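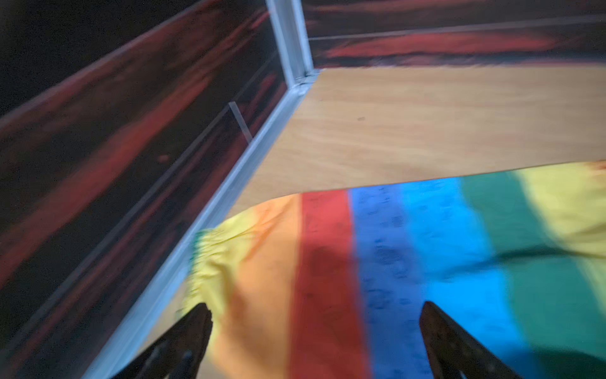
Minutes taken by the secretary, Plerby Clothing Exchange
Posted in June

The meeting opened at 7 p.m. on Sunday in the Menzies room. Nine members were present. The minutes of the last meeting were accepted with one correction: the shelf order went to Durkent, not Nurosar.

1. Stock. The spring drive brought in 1,090 pieces. Of these, 76 are still unfolded. Most are children's items and printed cloth.

2. Folding. Members discussed how to fold bright striped pieces so that they can be told apart in a stack. Two members wanted all prints folded to the inside. Others felt the doodle prints are what people look for and should show. Agreed to leave prints facing out for a trial period.
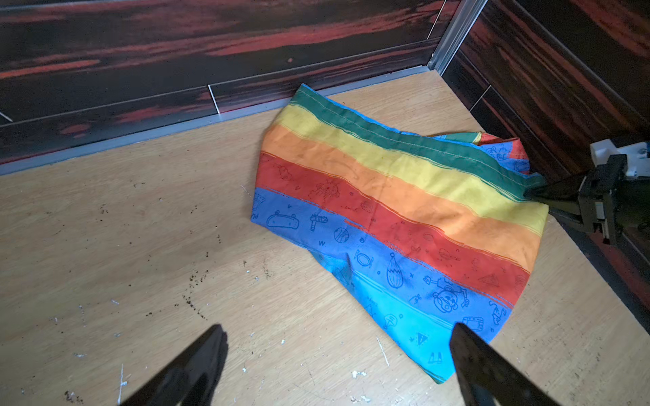
Item 2: rainbow-striped cloth with doodle print, crumpled.

It was also agreed that small pieces be laid flat and smoothed by hand before the first fold. Seams should be checked at the same time. Anything with an open seam goes in the mending bag.

3. Bulky folds. A member said that thick bundles make the stacks lean.

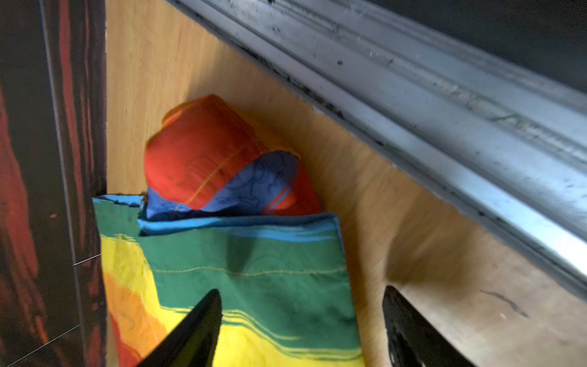
The same member suggested keeping these on the top shelf, no more than 3 high. Carried, with one vote against.

4. Labels. Nurosar has quoted for new size labels. The quote does not include delivery. Secretary to ask for a full price.

5. Other business. The key to the side door is still missing. Members are asked to check coat pockets.

The meeting closed at 8:15 p.m. The date of the next meeting will be posted on the door.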